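Moltby Home Support
Ticket 231: Oven runs hot, then quits partway through preheat
Opened by: Sobia Ghumman
Opened: 9/15/20
Product: Moltby wall oven, single
Status: Closed by customer

Hi again! I'm the one who called in August about the door hinge (fixed, thank you, it closes like a dream). New problem. I set the oven to 350 for a tray of baked ziti and the top went black while the middle was still cold. Then I tried it empty and it beeped, showed 350 on the display, and shut the heating off completely before I'd even put anything in. The fan kept going the whole time.

Stuff I already did before writing, so you don't have to ask me:
Flipped the breaker off and on. No change.
Held down Clear to reset the clock and settings. The clock reset fine, the oven didn't care.
Read the manual. The part about temperature is half a page and mostly tells me to call you.

Update from me, same night
I bought a cheap oven thermometer from Kettle (the hardware place on our corner, they're open late) and hung it from the middle rack. Display said 350, thermometer said 500. That's a huge gap! So the burned top makes sense now. What I still don't get is why it quits on the second try. I let it cool all the way with the door open and ran it again, and it got going normally and then quit at the same point.

Reply from Moltby Home Support
Thanks for checking with a thermometer, Sobia. Please look at the temperature probe, the thin metal rod at the upper back wall inside the oven. With the breaker off and the oven cool, see whether it sits straight in both clips. If it's touching the wall or hanging loose, let us know before you run the oven again.

Update from me
OK so it was out of one clip and leaning right on the back wall. I'm pretty sure I did that myself, shoving the big Usetti roasting pan in there sideways (it barely fits and I was in a hurry). I pushed the rod back into the clip with the power off and it snapped in and stayed.

Ran it again at 350 for an hour. The thermometer bounced a little and then settled 3 degrees over, and I can live with that. No quitting either. I did two more runs the next day, one with the convection fan and one without, and both were fine. My neighbor wants to know if she should order the Enemetti probe she saw online as a spare, and I told her to leave hers alone until it breaks.

Ziti is back on the menu. You can close this one, and thanks for writing back so fast!

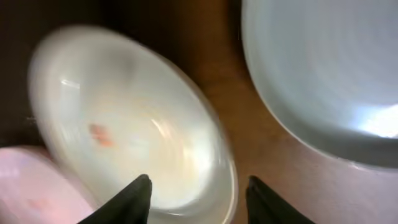
Can a probe that has come out of its clip be put back without replacing it?
If the rod isn't bent or cracked, push it back into the clip with the breaker off, then check the oven at 350 with a separate thermometer.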